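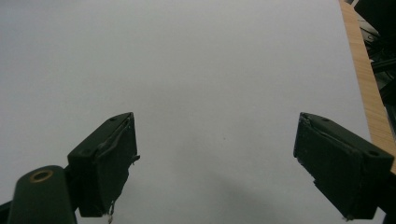 Fingers wide open over the bench. Left pad is the one that's peeling.

honerbench
Posted 26 October 2018

OK so the handheld gripper is finally together and I've been grabbing everything in the house with it. Total joy! But the padding on the fingers is driving me nuts. Left one has a whole strip curling off the inner face, with a little torn flap sticking out, and the right one is scuffed and starting to lift at the upper corner. I put fresh tape on both before I started my pick log and I'm at 2,634 picks now – maybe that's just what tape does? What's everyone else using on flat-faced fingers?

pultlow_dan
Nice build. Tape always goes like that for me. It's the edge that catches first, then the glue creeps and you get that wrinkled lip. I went to silicone sheet, cut a bit short so the edge sits back from the bevel, and glued it on. Still going.

Siu-ming Ko
I'd stay with tape. Glued silicone is great until you want to change it, and then you're scraping for an evening. At the Brenerano shop we just swap the tape every 6 sessions and nobody fusses over it. Wrap it around the back of the finger so there's no end on the gripping side.

pultlow_dan
Wrapping makes the finger fatter though, and it'll cover those screw holes on the top face. I wouldn't.

Siu-ming Ko
Then punch through it with an awl. Takes a second.

honerbench
Ha, I do need to get at the screws, I had the fingers off twice this week. I like the sound of cutting it short of the bevel. Would that work with tape too?

tinplate27
Should help. Also, what's that pale thread hanging off the bottom of the left finger? Snip it before it ends up wound into something. I lost a whole evening to a thread in a slide once.

honerbench
Good eye, I'd missed it completely. Snipping tonight.

chiang_rc
Going to disagree with everybody and say print new fingers with a shallow pocket for the pad. I did mine with 70 percent infill and the pad drops in flush, no exposed edge at all.

pultlow_dan
That's a lot of printing to fix some tape.

chiang_rc
It's one evening! And he's got screw-on fingers already, so it's an easy swap.

honerbench
I might do both – trimmed silicone for now, and pocketed fingers in November when I get my printer back from my brother. chiang_rc, how deep did you make the pocket?

chiang_rc
Same as the pad thickness minus a hair. I'll dig out the file and send it over.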